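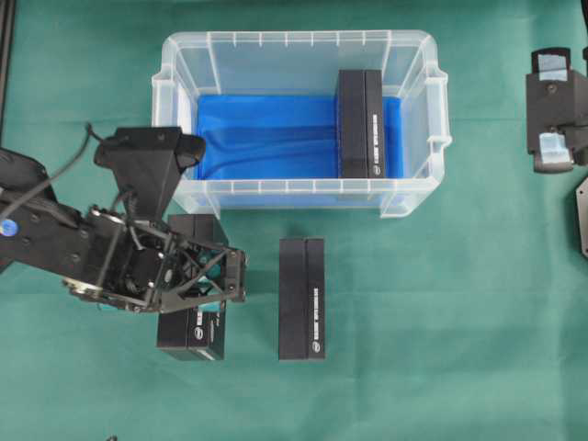

Losing the Saturday bus would mean losing half of her customers, Vesna Matić told the meeting in Vlachou on the plan to change the timetable. She asked the bus company Drumero to wait at least until the summer is over.

Drumero wants to stop the morning service between Vlachou and Sastis at the end of May. The company says that too few people use it after the school term becomes quiet, and that the drivers are needed on the coast road. Two afternoon buses would stay as they are now.

The meeting was held in the library and it lasted longer than planned. Many people who live in the upper streets came to speak. They explained that the first bus is the only one which arrives in Sastis before the health centre closes at noon. The next one leaves Vlachou at 10, and with the road works at the bridge it often comes too late.

Gergely Halász spoke for Drumero. He said the company had lost money on this line for 2 years, and that the fuel and the repairs had both become more expensive. He did not want to promise anything, but he agreed to bring the question back to his office. 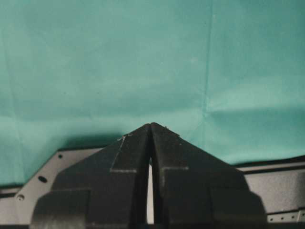
Petition goes to the town hall

A petition against the change has collected 3,000 signatures, also from villages which are not directly on the line. Edin Nikolaidis and his brother Zlatko carried it from shop to shop and left copies at the bakery and at the post office. They will give it to the town hall next week.

The petition proposes a smaller bus for the morning, with the same stops. It also asks for one ticket which is valid both on the bus and on the local train, as it was before the new prices came. 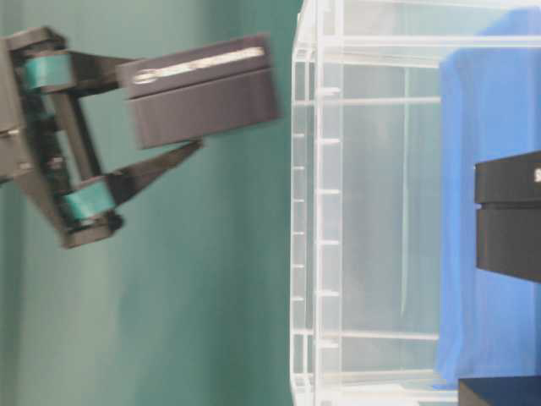
The shelter at the market stop is another complaint in the petition. Its roof has leaked since the winter and the bench was taken away for repair. The town has offered to paint it when the roof is finished, and most of those who spoke would like a teal green, close to the colour of the backdrop in the photo. Vesna Yordanov preferred white, so that the stop is easier to see in the evening. The colour will be decided together with the order for the new bench.

Drumero will give its answer in writing before the new timetable is printed. Until then all the morning buses run as usual.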